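Notebook – bench room, March

Afternoon, started 2:15. Job for today is the storage for the Parcombe sample cards. They have been living in three shoe boxes since January and Nhi Lục wants them under clear plastic before the Sampaio people come through. Table wiped down first, then the plastic put out on it to see what we have.
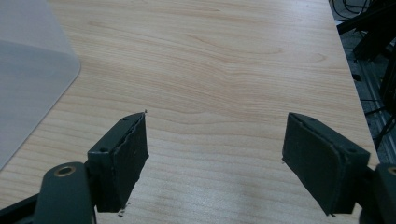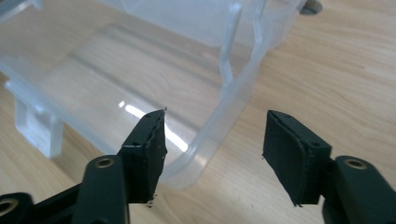

Clear and gray plastic on the wood table, before sorting.

5 Comments · 48 Shares

Notes on size. The cards are 100 mm on the short side. Nhi measured the longest one at 423 mm, the fold-out from the Aleck set, and that one decides everything. If it goes in flat we need the full length of a container. If it goes in folded we can use the short ones from the cupboard, but the crease is already going white and I would like to leave it open.

Tried the flat option on paper. Drew the outline at full size on brown wrap and laid the long card on it. Fits with a finger's width left at each end. Did the same with the regular cards in two rows and they fit too, with a divider down the middle. Divider can be cut from the offcuts on the shelf by the door. Nhi thinks card stock would do. I would go for plastic, card stock sagged on us last time.

Cleaning. Dish soap and lukewarm water, soft cloth, air dry standing up on a towel. No paper towels on anything clear. Clinach spray is finished and I don't want to reorder it, it left streaks on the drawer fronts and I had to go over them twice.

Labels. The old ones left glue behind on the short boxes. Vegetable oil for ten minutes, then soap, and it came off. Write this on the cupboard door. New labels go on the short end only, so they can be read with the boxes stacked. Pencil, block capitals, set name first and then the card numbers.

Liner question still open. Nhi wants felt in the bottom. I said felt sheds and the cards pick it up – we had lint on the whole Aleck set last winter. Agreed to try one box with plain tissue and one with felt and look at both in a month.

To do
– cut divider, sand the edge before it goes in
– buy tissue, the unbleached kind
– ask Parcombe whether the fold-out can stay unfolded for shipping
– find the lid that went missing when we moved the cupboard
– shoe boxes to recycling once the cards are out

Stopped at 4:40. Brown paper outline is rolled up behind the door with the Parcombe name on it, please don't use it for wrapping.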